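Print this page | E-mail this page
Shares: 30 | Comments: 2

Why Is a Towel So Floppy?
By Rosalie Mösli, for the Burkari Kids pages
Saturday, February 11, 2023

Quick one this week, we have a lot to get through. Towels! Floors! Chairs! Fans! All the stuff in a room where laundry ends up.

Try something first. Get a book. Pick it up by one corner. The whole book comes up, right? Same shape as before. Now get a towel and pick that up by one corner. Completely different. The middle sags, the far end hangs down, and there's a point at the top where your fingers are. Put it down again and it's a heap. Never the same heap twice either, try it if you don't believe me.

So why?

Start with the thread

A towel is made of thread. Lots and lots of thread. And thread is made of fibers, tiny hairs, usually cotton. Cotton grows on a plant, in a fluffy ball around the seeds. The fibers in it are short. Most are about as long as the top part of your thumb, and much thinner than a hair off your head.

One fiber on its own is weak. You could snap it. But twist a bunch together and they grip each other. Twist more, they grip harder. That's yarn. People have been twisting yarn for thousands of years, long before anyone had a spinning wheel.

You can do this one at home. Take a cotton ball, pull out a little tuft, and roll it between your finger and thumb while you pull gently. Keep rolling. You get a thin lumpy string. Tug it. Stronger than the fluff was! Mine came out fat in the middle and skinny at the ends. Fine. It still counts as yarn.

Now weave it

Weaving goes over, under, over, under. One set of yarns runs the long way (that set is called the warp). The other set goes across (the weft). No glue. The yarns hold each other in place just by rubbing and pressing where they cross.

And there's your flop. Each yarn is skinny, so it bends easily. The crossings can shift a tiny bit, so the whole cloth can bend this way AND that way at the same time. Paper can't do that. Paper is fibers too, but they're squashed flat and stuck to each other. Bend a sheet of paper one way and it gets stiff the other way. (Pizza trick. Fold the slice a little along the middle and the tip stops drooping. Cloth won't do it, too soft.)

Where do the loops come from?

Look close at a bath towel, really close, nose on it. Loops! Little loops of yarn standing up all over. A towel has 3 sets of yarn instead of two. Two make the flat part, and the extra set is left slack on purpose while the weaving goes on, so it puffs up into loops. This kind of cloth is called terry.

Loops are for drinking. Well, soaking up. More loops, more yarn touching the water, more little gaps for the water to creep into. Cotton likes water, it spreads along the fibers and in between them. A flat bedsheet has much less room. That's why you don't dry off with a bedsheet, unless you've forgotten your towel, in which case good luck.

Picking it up

Back to our corner. When you pinch cloth, the bit between your fingers can't go anywhere. The rest can. Gravity pulls every part of the towel straight down, and each part hangs from the part above it, all the way up to the pinch. So you get a peak on top and folds running out of it, spreading wider as they go. Curtains do this. Capes do this. Ghost costumes, same thing.

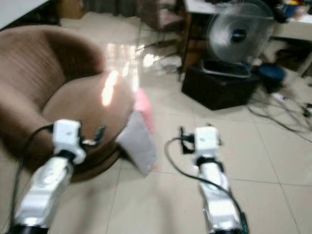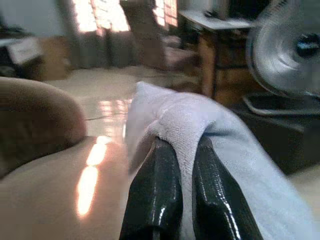

Folds always start somewhere, and with a towel they start at the squeeze. Squeeze a thick fuzzy one and it can't lie flat there any more, so the extra cloth has to go up or out. You can see it happen to the white towel, which is bunched into a peak right over the spot where it's pinched, with the rest spreading out and down towards the corner. Try yours over a bed or a soft chair. Pinch with two fingers, then with your whole hand. Two fingers gives a sharp little peak. Whole hand gives a big messy one. Then try pinching two corners, one in each hand, arms out. Now the top edge is nearly straight and the cloth hangs like a flag. This is the secret of folding, by the way. Find two corners and the towel stops being a heap.

Finding the corners

Harder than it sounds. In a heap the corners hide. Veronika Egger does the laundry for a swimming club, and she sent me her way of doing it, so here it is in her words, more or less:

"Pick it up anywhere. Let it hang. Look at the lowest bit, it's nearly always a corner. Grab that one. Let go with the other hand. Now slide along the edge until you run out of edge."

I tried it with my eyes closed. Works! You can feel the edge because it's thicker, the cloth is turned over and sewn down so the yarns don't come loose. That's the hem. Slide, slide, slide, bump, corner.

She says she can fold up to 30 towels before her tea gets cold. I can't. I got bored and drank the tea.

Shiny floor, dull chair

While we're in a room with laundry in it, look at the light. Sun comes in through a window and lands on a shiny tile floor. What do you get? Bright streaks. Sun lands on a fuzzy chair. What do you get? A warm patch, softer, paler than the rest, no streaks.

Same sun! The difference is in how bumpy the thing is. Tiles often have a smooth glassy coat called glaze, baked on very hot. Light hits something smooth and bounces off all in the same direction, like a ball off a gym floor. If your eye is in the way of the bounce you see a bright picture of the window, a bit stretched. Cloth is bumpy, fibers pointing everywhere. Light hits that and bounces all over the place, like a ball on a pile of rocks. So it looks dull. Scientists say matte.

Move your head and the bright patch on a shiny floor moves too. On a rug it stays put. Go and check, I'll wait.

Not very long though, there's the chair to do.

What's inside a round chair?

Some chairs have a back that curves right around and turns into the arms. Those are called tub chairs. Like a bathtub with one side missing, sort of. There's a stiff frame inside, often wood, then padding, then cloth pulled over the top. Putting the padding and cloth on is called upholstery, and the person who does it is an upholsterer. Spell that one fast.

Wrapping cloth around a curve is tricky. Try wrapping a ball in paper and you get creases all over. Cloth is kinder, it can stretch and shift a little (remember the crossings?) but even cloth has limits. So some chairs have the cover sewn in strips or stitched in long lines going up and down the back. The lines help it follow the curve. They also look nice, a bit like a pumpkin.

And the fan

A fan doesn't make the air cold. Surprise! It just moves it. A thermometer in front of a fan won't drop, as long as it's dry. But you feel cooler, and wet towels dry faster, and both have the same reason. Water turns into vapor and floats off into the air, that's evaporation, and it takes some heat along. Right next to a wet towel the air gets crowded with vapor. Moving air sweeps the crowded air away and dryer air takes its place. More water can leave.

When the blades go fast you can't see them one by one, only a smear. Your eyes can't keep up. Keep your fingers out of the guard, please. That is what the guard is for.

Try it: the drying race

You need
- 2 washcloths, the same kind
- water
- a chair back or a rack
- a table
- a clock

Wet both. Wring both out hard. Hang one over the chair back, spread out flat (ask first if it's a nice chair, wet cloth can mark it). Scrunch the other one into a ball and leave it on the table. Wait 30 minutes. Feel them both, outside and inside.

Then wait some more and feel again. The ball stays wet in the middle for ages. Only its outside touches fresh air, and the spread one has air on much more of it. So when a grown-up says don't leave your towel in a heap on the floor - well. They have science on thier side. Sorry.

Words from today

Fiber - a tiny hair-like thing that yarn is made of
Warp - the yarns going the long way
Weft - the yarns going across
Terry - cloth with loops
Hem - an edge turned over and sewn
Glaze - smooth glassy coat on tile or pottery
Matte - not shiny
Evaporation - water leaving as vapor

Questions you sent in

Why do towels get scratchy? Could be the water. Hard water has minerals in it, and they stay behind on the loops when the towel dries. The loops dry flat and stuck together too. Give the towel a good shake before you hang it up.

Why does my towel look gray in the shade when it's white? Less light reaches it there, and on a sunny day a lot of the light in shade comes from the blue sky. So white cloth can look gray or even bluish. Your brain mostly fixes it for you. A camera doesn't always.

Next time it's zippers. Send your zipper questions in before Friday please, I had to beg for them last July.

Print this page | E-mail this page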